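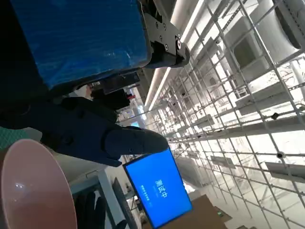 Hi neighbors! I'm Noemí Gallegos and I run a little grocery shop in Rurville, and I'm looking for 5 people to help me stock shelves through November. Shifts start at 6 in the morning (sorry, but I do make good coffee!) and last 3 hours. Pay is $50 a shift, handed over the same day. You should be okay lifting boxes and chatting with early customers, who love to talk. No experience needed. Stop in and ask for me or Tsion Mamo, or leave a note at the register with your phone number.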